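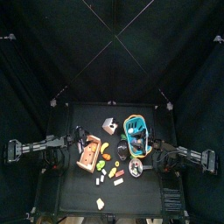

Storing and cleaning play food sets in a shared playroom

Posted by Consuelo Vallejo in Home and Family, Toy Care

Our parent cooperative in Drerneck maintains a playroom with a large quantity of toy kitchen items: food pieces, a small frying pan, a pot with a lid, a shopping basket, and an open wooden crate. The collection was purchased over several years under a budget of 39 dollars per month, and it has never been sorted. At present all of the food is returned to whichever container is nearest. I would appreciate guidance on two matters. First, which pieces should be kept in the wooden crate and which in the basket? Second, may the crate be washed with water along with the food pieces?

Markos Petridis
Member, 1489 posts

I supervised the toy library in Kundel for several years, and the following arrangement served us well. Food pieces should be assigned to the wooden crate, and the basket should be left empty at the end of each session so that children may use it for shopping games. Cookware should be placed on an open shelf with each lid on its own pot.

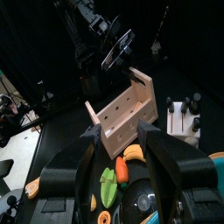 Wooden crate with handle slot; banana, carrot and covered pot alongside.

With respect to cleaning, hard plastic food may be washed in warm water with mild dish soap, rinsed, and laid on a towel for 20 minutes before it is wiped dry. Please do not immerse a wooden crate. Unfinished wood absorbs water and the joints may loosen. A cloth that has been wrung out thoroughly is sufficient, followed by drying in open air away from a radiator. If a crate has holes along its side, a cotton swab will remove the dust that collects there. Any paper label should be kept dry.

Small pieces should be inspected at the same time. Anything cracked is to be withdrawn, and pieces that present a choking hazard must be kept from children under three.

Vidal2639
New member

We just put everything in a mesh bag and hang it up. The bag we purchased in Ukent tore by October, so a stronger one is advised. I have no information regarding the wooden crate.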